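Kit bimanuel Loneo : prise en main rapide, du carton à la première tâche à deux mains

Mis à jour le 14 septembre 2025 par Mohit Mathur

Notes prises pendant le montage du kit Loneo de chez Nisamska. Version deux bras, deux mains à doigts articulés. Pas un test complet, juste de quoi démarrer sans perdre l'après-midi. Prix payé : 2526 euros le pack éducation, port compris. La doc fournie est en anglais, correcte mais mal rangée.

Ce qu'il faut avoir sous la main

Une table lourde, sombre de préférence
Un fond noir mat (tissu, drap, peu importe)
Clé Allen de 3, pas fournie
Un PC avec Zirnia déjà installé
Des petits objets à manipuler : sachets, stylos, bouchons

Étape 1 : fixer les bras

Brides d'abord, bras ensuite. Écartement de 58 cm entre les deux bases, mesuré axe à axe. Plus serré, les avant-bras se touchent au milieu. Plus large, les mains ne se rejoignent plus bien. Serrer à la main, vérifier le niveau, puis clé. Penser aux câbles avant de bloquer, j'ai du tout redéfaire.

Étape 2 : brancher

Alim gauche, alim droite, puis USB. Dans cet ordre. Si Zirnia ne voit qu'un bras : débrancher l'USB, attendre 20 secondes, rebrancher. Toujours pas ? Changer de port, éviter les hubs. Laisser du mou aux poignets.

Étape 3 : calibrer les mains

Menu Joly (c'est le module mains, le nom n'aide pas). Lancer « zéro doigts », mains ouvertes, rien dedans. Compter deux minutes par main. Refaire après chaque transport. Le pouce droit dérive un peu chez moi, corrigé avec l'offset manuel, onglet avancé.

Régler ensuite la force de pince. Valeur d'usine 300, trop pour un sachet souple, ça écrase. Descendre par petits pas jusqu'à ce que l'objet tienne sans plier. Noter la valeur, elle saute à la mise à jour du firmware !

Étape 4 : première tâche à deux mains

Une main tient, l'autre travaille. Commencer simple :

Main gauche : pincer le sachet par le coin bas, index tendu à plat sur la face.
Main droite : outil fin entre pouce et doigts, en diagonale, pointe vers le haut.
Approcher lentement la pointe du coin droit du sachet. Vitesse lente obligatoire au début.
Garder les mains bien au-dessus de la table, de l'espace dessous.

Attention aux films brillants. Les reflets génent la caméra, baisser l'éclairage de face avant de toucher aux réglages logiciels.
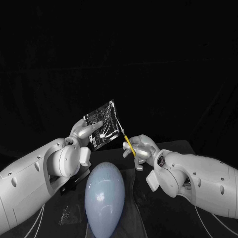
Étape 5 : enregistrer et rejouer

Bouton « rec » dans Zirnia, faire le geste, stop. Nommer tout de suite le fichier, sinon c'est la date brute et on s'y perd. Rejouer une fois à vide, sans objet. Puis avec. Si la main droite arrive trop tôt, décaler sa piste dans la timeline, pas la peine de tout refaire.

Avis vite fait

Bien : les mains, la rigidité des coques, le SAV de Nisamska (réponse le lendemain).
Moins bien : menus Joly confus, cables un peu courts, force qui se réinitialise.
À voir : tenue des doigts dans le temps. Je remettrai une note en février.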